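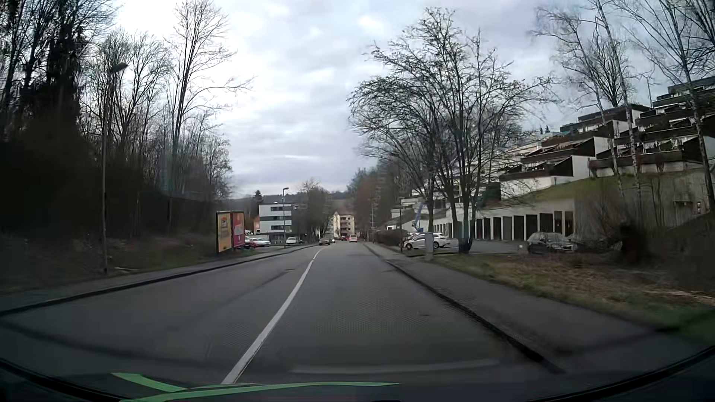 Rapport de projet — Maintenance et réglage du poste caméra d'un véhicule d'acquisition routière
Équipe : Eliseo Salinas, Josué Bragança
Version remise le jeudi 26 septembre 2019

1. Objet

Le véhicule Grulusska sert à l'enregistrement de séquences routières pour les essais de suivi de voie. Le projet porte sur un seul sous-ensemble : la caméra avant, son support de pare-brise, le câblage jusqu'au calculateur et la procédure de contrôle associée. Le logiciel de détection, nommé Stilton, n'a pas été modifié.

2. État initial

Le support d'origine, fixé en mars, présentait un jeu en tangage. Une vis de serrage sur quatre avait perdu son frein filet. Le câble de données passait sous le montant gauche sans décharge de traction, et le connecteur côté calculateur portait des traces de frottement. Le journal de bord signalait des pertes de trames pouvant atteindre jusqu'à 50 images consécutives, toujours sur chaussée dégradée.

L'étalonnage enregistré dans le calculateur ne correspondait plus à la position réelle de la caméra. L'écart se traduisait par une ligne d'horizon calculée trop basse et par un décalage latéral des marquages au sol.

3. Interventions

3.1 Support
Dépose complète, nettoyage des portées, remplacement des quatre vis. Serrage en croix, en deux passes. Un repère de peinture a été tracé sur chaque tête de vis pour le contrôle visuel.

3.2 Câblage
Le câble a été remplacé par une référence Bandamell à connecteur verrouillable. Nouveau cheminement par la garniture de pavillon, avec 3 colliers et une boucle de réserve derrière le rétroviseur. Le blindage est repris à la masse côté calculateur uniquement.

3.3 Étalonnage
La mire est placée à hauteur d'essieu, véhicule à l'arrêt sur sol plan, pneus à la pression nominale. La séquence comporte 21 poses. Toute pose dont l'erreur de reprojection dépasse un pixel est rejetée et refaite. Les paramètres extrinsèques sont ensuite vérifiés en ligne droite, sur le marquage blanc continu.

4. Reflets sur le pare-brise

Les reflets de l'habitacle dans la partie basse de l'image constituent le défaut résiduel principal. Stilton les interprète parfois comme un segment de marquage. Deux mesures ont été essayées :
— masque logiciel fixe sur la bande inférieure, couvrant la planche de bord ;
— pare-soleil en feutre noir, posé sous l'objectif.
Le masque est conservé. Le feutre se décolle à la chaleur ; un modèle rigide est à l'étude avec l'atelier Rezende.

5. Contrôle avant sortie

a) Repères de peinture alignés sur les quatre vis.
b) Connecteurs verrouillés aux deux extrémités.
c) Pare-brise propre, intérieur et extérieur.
d) Enregistrement statique de 30 secondes, sans perte de trame.
e) Exposition automatique active, ciel non saturé.
f) Masque inférieur chargé (fichier de configuration du véhicule et non celui du banc).

Le point f a été ajouté par J. Bragança après une sortie faite avec la configuration du banc. Les données correspondantes ont été écartées.

6. Résultats et reste à faire

Depuis l'intervention, aucune perte de trame n'a été relevée sur le parcours de référence. Le jeu en tangage n'est plus mesurable à la main — une mesure à l'accéléromètre reste à faire. La dérive thermique du support n'a pas été caractérisée. Le schéma de câblage mis à jour figure en annexe B, les couples de serrage en annexe C.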